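Workshop & Home Surfaces > Cleaning and Repair
Brown scuffs on white textured table surface
Started by halfinch_dan, December 28, 2021

halfinch_dan
The white surface on my work table has picked up a band of brownish dirt that regular cleaning has not removed. It runs diagonally from the center toward one of the far corners. There are also faint gray smudges, plus small dark specks that may be dirt or may be pits. I have not looked with a loupe yet.

I don't know for certain what the surface is. I bought the table used. It has a fine texture you can feel with a fingernail, and I can't tell if it is a coated board or a foam sheet with a skin on it. The seller said Plergate, but Plergate sold both kinds at one point, so that doesn't settle it.

Tried so far: dish soap and lukewarm water on a cotton rag, then the same with a soft nylon brush. The smudges got lighter. The brown band did not change in any way I could see.
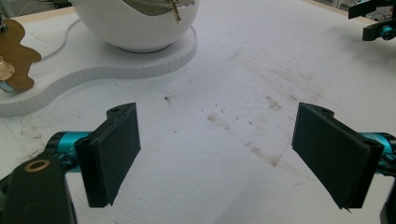 What I want is a method that takes the dirt out of the texture without polishing the texture flat. A shiny patch would bother me more than the scuffs do. I also have a raised piece of white foam board on the same table, cut to a wavy outline, with a bowl that stands on it. If there is one cleaner that is safe for both, I would like to use that and keep the other bottles off the table.

mopboard
First question is always what it is. Find a place on the underside or the edge and press a thumbnail in for ten seconds. If the dent stays, you have foam. If there is no dent, it's a coated hard board and you have more options.

Second question is whether the brown is on the surface or in it. Put a strip of low-tack tape over the band, rub it down, lift it slowly. If color comes up on the tape, it's loose material caught in the texture and you don't need chemistry.

tallow_and_lye
Melamine sponge. Allura makes one that is finer than the usual. Wet it, wring it out, light strokes, done. I do white counters for a living and use up to 40 of them in a month.

mopboard
Melamine sponge is an abrasive. On a smooth counter you get away with it. On a textured coating it cuts the high spots first and leaves the dirt in the low ones, and the result is the shiny patch he said he doesn't want. On a foam skin it can go through.

tallow_and_lye
It can go through if you lean on it. I said light strokes. I have used them on textured fridge doors for years with no change in gloss.

mopboard
Fridge doors are painted steel. Different substrate, different coating thickness. I would not carry that result over to an unknown board.

grayscale_9
Agree with mopboard on the tape test. Disagree on the thumbnail test, at least as described. Some coated boards have a soft core, and they will take a dent at the edge even though the face is hard. Do the thumbnail on the face, in a corner where something normally stands.

For the cleaner I would go to isopropyl before any sponge. 90 percent on a white cloth, small area, wipe once in one direction and look at the cloth. Polystyrene foam generally tolerates isopropyl for a short wipe. It does not tolerate acetone, lacquer thinner or most citrus degreasers. Those will melt the foam board, so keep them off the table entirely.

halfinch_dan
Results of the tests.

Thumbnail on the face, rear corner: a very slight mark that was gone by the time I came back from the sink. I can't classify that.

Tape: some brown came up on the first strip, a little less on the second, nothing on the third. So part of it is loose and part of it isn't.

Isopropyl, on a patch 2 inches square at the end of the band: the cloth came away gray-brown. The patch is lighter than what is next to it. No change in gloss when I hold a flashlight flat to the surface. I have not put any on the foam board.

mopboard
A mark that recovers suggests a closed-cell skin or a soft coating. Either way treat it as the more delicate case. No melamine.

tallow_and_lye
Either way it's dirt. You will spend an afternoon with alcohol and cotton on something that takes a sponge one minute.

grayscale_9
He has the afternoon. The dirt sitting in a streak like that says something was dragged across it repeatedly, so whatever method he uses will be needed again. The gentler one is cheaper over time. A surface like this can be cleaned with a cloth many times and with an abrasive only a few.

rackandpeg
Different approach: leave it and cover it. Gavton sells a clear matte desk film in rolls 17 inches wide. I put one down on a drafting table in February and it has taken all the wear since. It lifts off without residue if you warm it with a hair dryer on low. Clean what you can first, because anything under the film stays visible.

mopboard
Film on a textured face traps air in the low spots. It goes cloudy in patches. Does yours have a texture?

rackandpeg
No, mine is smooth. Fair point. I would buy the short roll and try a corner.

halfinch_dan
No film for now. I want the texture exposed.

On the foam board: the face is fairly clean, and it's the side of the thick edge that I'm concerned with. The edge has ridges and I expect dust to pack into them. What do people use there?

grayscale_9
Dry brush only, a cheap makeup brush or a camera brush, stroking along the ridges. Move the bowl and unplug and lift any cables first so you aren't brushing grit under them. Liquid on a cut foam edge wicks dirt inward and leaves a tide line.

tallow_and_lye
Agree on dry for the cut edge. First thing in this thread I have no argument with.

paperweight_j
For identification, Dumitrescu Surfaces used to mail out a swatch card of table facings, including several they did not make themselves. I still have one and the Plergate coated finish is on it. The texture is an even grain with no direction. If yours has a direction to it, it's probably the foam-faced version. Flashlight from two sides and compare.

halfinch_dan
From the long side and from the short side it looks the same to me, so even grain. That points to coated board. The recovering dent still points the other way.

Going ahead with tape first, then isopropyl in small patches, fresh cloth each time. I'll report on the specks once the band is done.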